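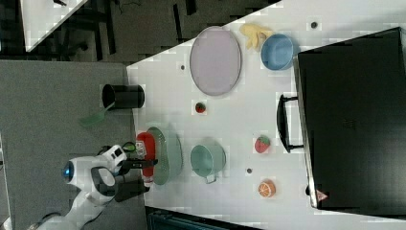
Figure 5. Kitchen items and toy foods on a shared white tabletop before tidying, with the toaster oven at one side.

Home Issues Articles Authors Search Download PDF

3.2 Table layouts

Each layout was set out on a white table and drawn from a common pool of 17 items. The pool mixed real kitchenware (plates, bowls, mugs, a colander, a spray bottle) with toy foods. Toy foods keep their shape and colour over months of handling, and they can be dropped without making a mess. The toaster oven was treated as a fixed part of the table and was not counted in the pool.

We sorted the layouts by how far the items were from a tidy state. In a tidy layout, dishes are upright and grouped, foods are in a bowl or on a plate, and tools are in their holder. Figure 5 shows a layout from the untidy group. The mug and the utensil holder are both on their sides, and the strawberries have been left on the bare tabletop. The spatula is still in the holder, but its head reaches past the table. We scored this kind of overhang separately from items lying on their sides – the two faults call for different corrections.

Placement near the oven needed its own rule. In the Indham layouts, items were often left close to the door handle, where they would get in the way if the door were opened. We marked any food or dish in this area as misplaced, even if it was otherwise upright and grouped. The Trurent layouts were scored the same way.

The full set holds 3000 layouts, of which 2000 were used to develop the scoring rules. The rest were held back for the comparison in Section 5. Layouts in which an item had fallen to the floor were left out of both groups. An item partly over the edge but still supported was kept.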